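Home Projects Data Reports Contact

Household Spending and Price Measures Project
Progress report to the Brekke Fund, second reporting period
11 May 2025

Prepared by Tyra Grønli, with data sections by Ottar Rønning

1. Status

The project compares household spending growth under two price measures: a general consumer price index and a chained index that allows for substitution between goods. Data collection for the regional panel closed in January. The cleaned file contains 641 households against a target of 900. The shortfall is concentrated among renters under 30 and is discussed in section 3.

Work on the deflators is complete. Work on the income tables is behind plan, and the first full draft will be delivered one reporting period later than stated in the agreement.

2. Data and deflators

Spending is recorded in 2 files, one for regular bills and one for diary purchases. The files are joined on household number and month. Where a purchase appears in both, the bill entry is kept and the diary entry is dropped. Rent, mortgage interest and property tax are held in separate columns so that users can build their own housing measure.

All amounts are stored in current dollars. Deflated series are computed at the last step and are never written back to the source file. This follows a comment from Wenche Eklund on the first report, where one table mixed current and constant dollars.

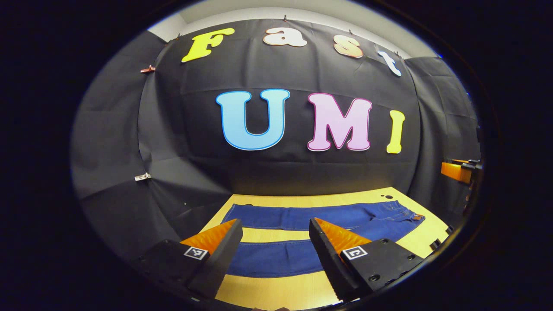
Tabletop workspace with black fabric backdrop and cut-out lettering.

Clothing remains the most difficult category. Purchases are infrequent, discounts are large, and many diary entries give a store total with no breakdown by item. We tested two treatments. The first spreads each purchase evenly over twelve months. The second leaves it in the month of purchase and reports annual figures only. The two give nearly the same annual totals, but the first hides seasonal price changes, so the second will be used in the main tables.

3. Coverage and weights

Households were weighted by region, tenure and size. Weights were trimmed at the upper end after a small number of renter households were found to dominate the lowest income group. Trimming reduces the variance but leaves some bias toward owners - this will be stated in the table notes.

Income is before tax. Transfers are included where reported, but employer-paid health premiums are not, and the tables should not be read as a measure of total compensation. Solveig Solheim has asked whether an after-tax series can be added. It can, but only for households that supplied a filing status.

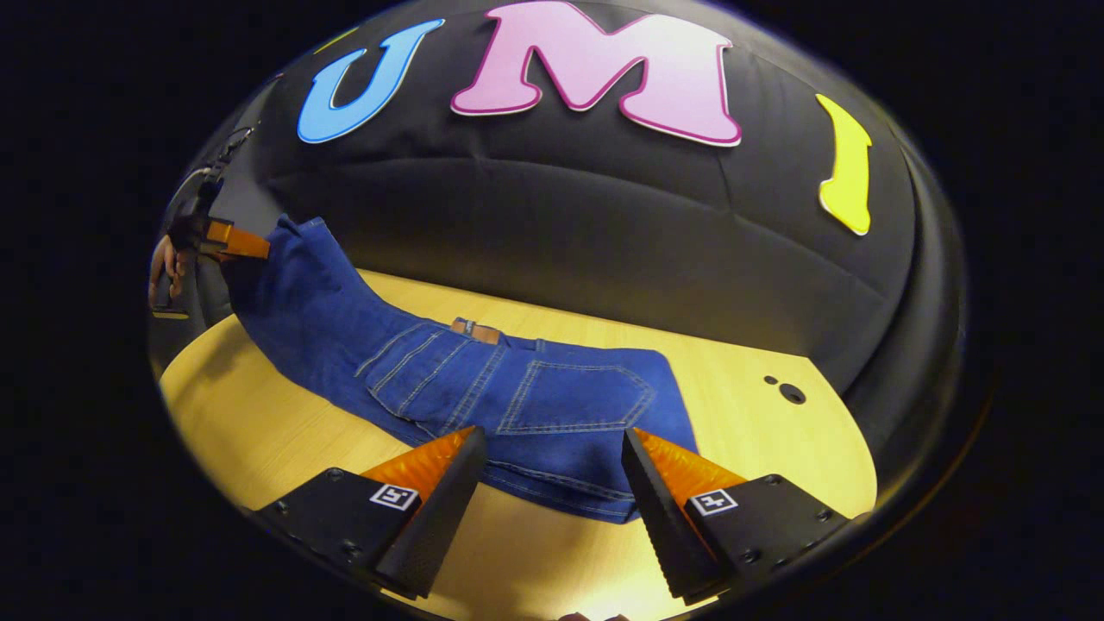
Folded blue jeans on a pale yellow table.

4. Changes to the plan

The follow-up survey will go to 200 households instead of the full panel. The form has been shortened and now asks for total spending in each category before asking for detail. Coding of open text answers has moved from Gorer to Hevico with no change to the budget line. Ulla Sjögren will check a sample of the recoded entries against the earlier coding.

5. Next period

- Finish the income tables by tenure and household size
- Field the short follow-up survey
- Release both spreadsheets with the variable list
- Report the chained and unchained series side by side, with base year marked on each sheet

One decision is needed from the Fund: whether the public files may show region, or must be limited to the national level. The variable list can't be closed until this is settled.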